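About Drillum

Drillum assembles and services mechanical keyboards for offices and individual customers. The company was set up in Adell and now works from a single floor in Salian, with a stock of 300 keycap sets and a parts store shared with Grovetari, our sister firm for switches and cables.
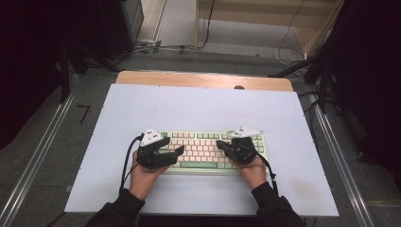 Keycap sets are specified by row and by color before a case is chosen. Customers may order one color throughout or a mixed layout – cream and pale pink rows in a mint-green case, for instance, with green accent keys and a green space bar. Replacement caps are sold singly or by the row.

Repairs are normally returned within 30 days. Orders above 500 units are quoted separately.

Page last revised 16 January 2005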